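I'm looking for people who'll talk to me about what they drink. That's the short version! The longer one is that I'm writing a small book on soda habits – who buys it, where it sits in the house, when it comes out – and I need readers of labels, secret sippers, folks who quit years ago and still think about it, and anybody in between.

My name's Sudheer Kandasamy and I live over in Trestby, two blocks up from the old Haque bakery. I've been collecting drink stories on and off since my uncle's store closed, mostly from relatives who were too polite to tell me to stop. I've run out of relatives now, so it's your turn.

## What you'd be doing

- One sit-down chat with me, usually an hour, sometimes longer if we get going
- A drink diary for 17 days (a line or two each evening is plenty, and coffee counts)
- A second, shorter chat once the diary's done, by phone if you like

Bring a bottle or a can from home to the first chat if you have one, full or empty. I like to start with the label and let people wander off from there. I've had a whole hour go by on one grandmother's rule about who got the last glass.

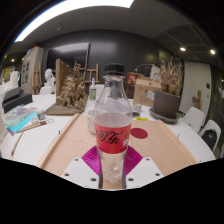

*Cola bottle with its red 可乐 label.*

## Who I'd love to hear from

Adults of any age who live in Trestby or Telbridge, or close enough to get here without cursing me. I'm short on people who work nights, and on people who grew up somewhere else and had to get used to what's on the shelves here. If you learned to shop in Chinese, Tamil, Spanish, whatever, please write to me, even if your English feels rusty. We'll manage, and you can bring a friend to help.

You don't have to drink soda. A fellow who's had nothing but tap water since high school gave me one of my favorite chapters (he's very firm on ice).

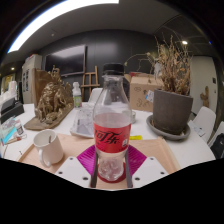
The one thing I can't use is anybody who sells drinks for a living, at least for this book. I know, I know, you'd have the best stories. I'm keeping a list for later.

## Money and other practical stuff

You get $145 when the second chat is done, plus bus fare both ways. If you drop out partway, I'll still pay you for the first chat – just tell me so I'm not sitting there with a pot of tea. I can take 5 more people this round and I'd like to have everybody signed up before December.

I record the chats on my phone so I'm not scribbling the whole time. I'll change your name in the book unless you ask me not to, and you'll see your pages before they go anywhere. Cut what you want.

## How to get in touch

Leave a note at the front desk of the Trosik Reading Room with your name, a number, and the best time to call. I pick up notes most mornings and I'm better on the phone after 4 p.m. Tell me the first fizzy drink you remember, too, and where you were when you had it. Mine was a warm orange soda in the back seat of a car, and I spilled most of it.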